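Tulip trial at Etier ends in a narrow win for the cheaper controller

Two rival control boxes have spent a fortnight at the Adeleke workshop in Etier arguing over how to put artificial tulips in a vase. The results were published on Sat 24 February, and the box that costs less did better, to the visible discomfort of those who had already budgeted for the other one.

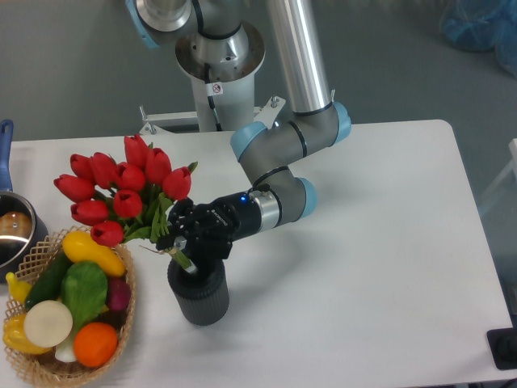
One arm, one gripper, two opinions

The trial set the Tromar controller against the Sturka, a newer unit that arrived at Adeleke before its manual did. Both were asked to run the same arm, with the same black multi-fingered gripper on the end of it, through the same household jobs at the same white table. Nothing was swapped between sessions except the box, its cable and the person sitting in front of it.

The arm and gripper stayed put by agreement. An earlier attempt at a comparison, held last May, changed the fingers, the camera and the controller all at once and produced a handsome report from which it was impossible to learn anything. A copy is still on the shelf in the Adeleke kitchen, under the kettle.

"We wanted one variable," said Valentyna Maksymiv, who ran the trial. "Last time we had about as many variables as we had biscuits."

The jobs were moving toy vegetables in and out of a basket, lifting a pan by its handle, and lowering a bunch of artificial red tulips into a ribbed grey vase. Each controller had 40 goes at each job. The vegetables were expected to be the difficult part. They were easy for both boxes, and so was the pan, and the whole contest came down to the flowers.

Trouble with stems

A bunch of tulips is a poor thing to give a machine. The stems are thin and slide against each other, the heads are heavy for their size, and the lot of them lean wherever they like once the fingers close. The ends that have to go into the vase are the ends the gripper is nearest to, and they do not all point the same way.

Under the Tromar, the arm approached the vase in a straight line at a steady speed and stopped dead above it, at which point the blooms carried on for a bit without it. Most of the time they swung back. When they did not, a stem would catch on the rim, and the controller would register the contact and retreat to its starting position to think. It managed the drop cleanly on a little over half its attempts.

The Sturka slowed down earlier and came in at a slight angle, adjusting as it went. It looked hesitant, and one visitor asked whether it was waiting for permission. It was also right more often, and when a stem touched the rim it nudged the bunch sideways and had another try without going home first. The slowest successful run took 49 seconds, for which a person might reasonably be asked to leave a flower shop.

Neither box crushed a stem, though this was put down to the grip setting being fixed beforehand for both. The stems are in any case of a sort that can be bent straight again, and several were.

The price of patience

The Sturka unit on test costs £1,450. The Tromar costs £2,297, a sum that includes a carrying case, and several people at Adeleke remarked that it was a very good carrying case.

Folasade Olatunji, who wrote the routines for both controllers, warned against reading too much into the totals. She has worked with the Tromar for years and had the Sturka on her desk for only a few days before the first session, so any advantage of habit ought to have gone the other way. She did have some complaints, all the same.

"The Sturka is lovely once it is moving," she said. "Getting it moving means a menu inside a menu, and the stop option and the save option sit next to each other. I saved quite a lot of things I meant to stop."

The Tromar, by contrast, starts up in a few moments, remembers where it was and tells you in a full sentence what has gone wrong. The Sturka gives you a number. The list of what the numbers mean came with the manual, in the second week.

Olatunji also noted that the Tromar's habit of backing off after a touch is there for good reason, and that on a job involving glass she would want it. It can be turned down in the settings. She tried this on the final afternoon, outside the official runs, and the tulips went in more often. Those attempts are not in the results, a decision that was discussed at some length over lunch and then again over tea.

Disagreement over the vase

There was one formal objection. The Tromar camp, which is to say the two people who had put it in the budget, argued that the vase was too squat and the bunch too full, and that a taller vase would have suited a straight approach. A taller vase was found. It fell over during set-up, under neither controller, and the matter was dropped along with it.

A second grumble concerned scoring. The rules said a placement counted if the stems were inside the vase and the gripper had let go. They said nothing of whether the arrangement should be pleasing. On several of the Sturka's successful runs every bloom ended up facing the wall, and Maksymiv allowed these to stand.

"It was asked to put flowers in a vase," she said. "I have had them done worse by people I was paying."

She did concede that the rule will be tightened. The next version asks that no bloom should be lying on the table or hanging below the rim, a standard that would have ruled out three of the Sturka's placements and five of the Tromar's, and left the order as it is.

What happens now

Adeleke will keep the Sturka for day-to-day handling work and hold on to the Tromar for anything breakable. The workshop had meant to buy one more of whichever box won. It will now wait until the menus have been looked at, Sturka having promised an update that moves the stop option somewhere a person might expect to find it.

A further round is planned for May, with the controllers left alone and the camera position changed instead. At present the view is from above, and it is good for seeing the heads of the tulips and less good for seeing the stem ends, where all the trouble is. Maksymiv would like a second camera low down by the edge of the table. Olatunji would like it too, provided someone else writes the part that joins the two views together.

The full table of runs can be had from the Adeleke front desk on request, along with the settings files for both boxes. Anyone wanting to repeat the work with real tulips is welcome to try, and is asked to bring their own towels.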